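Mein erster Elternabend auf der anderen Seite des Tisches

13. Oktober 2023

Eigentlich wollte ich schon im Sommer wieder etwas schreiben, aber dann kamen die Zeugnisse, der Umzug der Schulbibliothek und ein Urlaub, in dem ich den Laptop tatsächlich zu Hause gelassen habe (sehr zu empfehlen!). Jetzt sitze ich mit einer Kanne Tee am Küchentisch, die Herbstferien haben angefangen, und ich möchte endlich von dem Abend erzählen, der mir seit Wochen im Kopf herumgeht.

Wer hier schon länger mitliest, weiß, dass ich nach acht Jahren als Fachlehrerin in diesem Schuljahr meine erste eigene Klasse bekommen habe, eine fünfte. Und zu einer fünften Klasse gehört ein Elternabend, gleich in der dritten Schulwoche, wenn man gerade einmal die Namen kann und noch nicht bei allen Kindern weiß, wer neben wem sitzen darf und wer besser nicht. Ich hatte mich vorbereitet wie auf eine Prüfung. Zwei Abende lang habe ich an meiner Begrüßung gefeilt, sie meinem Mann vorgelesen, wieder umgeschrieben und am Ende doch die erste Fassung ausgedruckt.

Unsere Schule hat 535 Schülerinnen und Schüler, das ist für eine Kleinstadt schon ordentlich, und am Abend der Fünferklassen ist auf den Fluren entsprechend viel los. Ich hatte mit einer überschaubaren Runde gerechnet. Gekommen sind fast 40 Leute: Mütter, Väter, zwei Großmütter, ein großer Bruder, der übersetzt hat, und ein Baby, das die Ausführungen zum Vertretungsplan mit lautem Protest begleitete. Wir haben Stühle aus dem Nebenraum geholt, und trotzdem lehnten hinten noch ein paar Väter am Waschbecken.

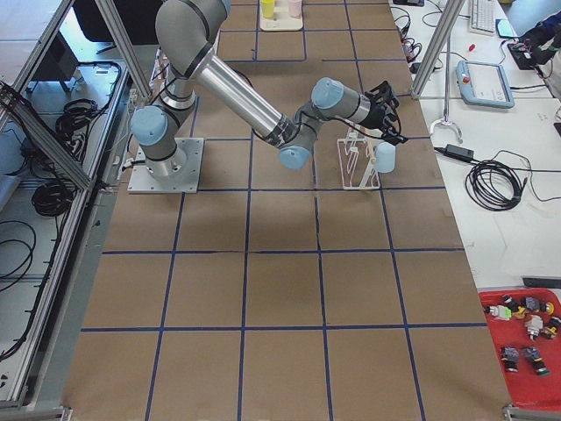 Meine schöne Begrüßung habe ich bis zur Hälfte vorgelesen. Dann ging eine Hand hoch, und ein Vater fragte, sehr freundlich, ob man gleich über die Hausaufgaben reden könne, das sei doch das, was alle beschäftige. Allgemeines Nicken. Da stand ich nun mit meinem Zettel und merkte, wie mir die Ohren heiß wurden.

Gerettet hat mich Banafsheh Jafarzadeh. Sie unterrichtet in meiner Klasse Mathematik, ist seit einer kleinen Ewigkeit an der Schule und saß eigentlich nur zur Vorstellung der Fachlehrkräfte dabei. Sie hat sich einen Stuhl nach vorne gezogen, sich neben mich gesetzt und in die Runde gefragt, wie denn so ein Nachmittag zu Hause gerade abläuft. Und dann haben die Eltern erzählt! Von Kindern, die um sechs noch über den Vokabeln brüten, von Tränen wegen eines vergessenen Geodreiecks, von einem Jungen, der seine Aufgaben im Bus macht, was man seiner Schrift leider auch ansieht. Frau Akbari, inzwischen unsere Elternsprecherin, berichtete, dass ihre Tochter drei Hefte für dasselbe Fach führt und keiner in der Familie weiß, welches das richtige ist. Ich glaube, das Deutschheft war gemeint. Also meines.

Wir haben an dem Abend die halbe Tagesordnung nicht geschafft. Die Klassenfahrt im Juni habe ich später per Brief nachgereicht, ebenso die Sache mit dem Kopiergeld. Dafür gibt es jetzt eine Abmachung: Die Hausaufgaben stehen jeden Tag an derselben Stelle an der Tafel, wir Lehrkräfte stimmen uns untereinander ab, und wenn ein Kind nach einer Dreiviertelstunde nicht fertig ist, darf aufgehört werden, mit einer kurzen Unterschrift der Eltern daneben. In den ersten Tagen hatte ich sehr viele Unterschriften in den Heften, inzwischen sind es weniger geworden, und bei einem bestimmten Kind habe ich den leisen Verdacht, dass die Mutter eine erstaunlich runde Handschrift hat.

Um kurz nach neun haben Banafsheh und ich die Stühle zurückgetragen und danach noch eine ganze Weile auf dem Parkplatz gestanden und geredet. Meine Begrüßung liegt noch in der Schublade, die zweite Hälfte ist ungelesen. Im Frühjahr ist der nächste Elternabend, und falls jemand von euch einen guten Einstieg für so einen Abend hat, schreibt ihn mir gern in die Kommentare. Ich setze jetzt neuen Tee auf und fange mit den Aufsätzen an.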